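Review: Idomico Wall-Bay Shelving System for Small Retail Shops

Reviewed by Shazia Talpur, Store Fittings Desk, Wevisley Retail Advisory Service
July 2, 2023

The Idomico wall-bay system is sold to independent shops that need display shelving along one or more walls and do not wish to commission fitted joinery. It consists of slotted steel uprights, cantilever brackets, melamine shelves and an optional lit header panel. The Service purchased two bays at list price and installed them in the stationery and gift shop of Bajwa & Co. in Tesamcombe, where they have remained in daily use since December.

Delivery was made on the agreed date in 18 cartons. Each carton was labeled with its contents, and no parts were missing. One shelf arrived with a chipped front edge. The supplier replaced it within seven days and did not ask for the damaged shelf to be returned.

Assembly instructions are printed on a single folded sheet. The drawings are clear as far as the uprights, but the page covering the header panel shows an earlier version of the bracket, and our fitter, Robel Tekleab, had to telephone the supplier before going further. The supplier has stated that the sheet will be reprinted.

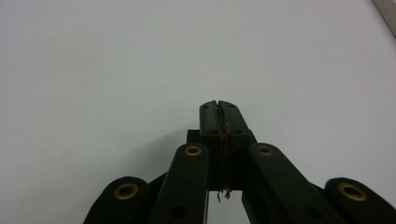

Color choice deserves more attention than the catalog gives it. Shelves and back panels are offered in white, stone, oak effect and charcoal, and the printed swatches are too small to judge. Shops should request a full-size sample and stand it against the wall where the bay will go. A plain, pale gray-white wall with a slight cool bluish tint will make the stone finish look yellow, while the charcoal sits well against it. Anum Rana, who manages the Tesamcombe shop, exchanged stone for charcoal before installation and paid a restocking fee.

The shelves are rated by the manufacturer at 100 pounds each when evenly loaded. Under boxed paper and hardback notebooks they have remained level. The brackets lock firmly and can be moved without tools, although two people are needed for the widest shelf. The ticket strip along the front edge is less satisfactory. It loosens when tickets are changed often, and staff have taken to securing it with double-sided tape.

Lighting in the header panel is even and does not flicker. The transformer, however, is placed behind the lowest back panel, and the bay must be emptied to reach it.

The system is recommended for shops that rearrange stock frequently and have sound walls. It is not recommended for premises with uneven plaster, as the uprights allow very little adjustment. Prospective buyers should obtain a written quotation that lists the header panel and end caps separately.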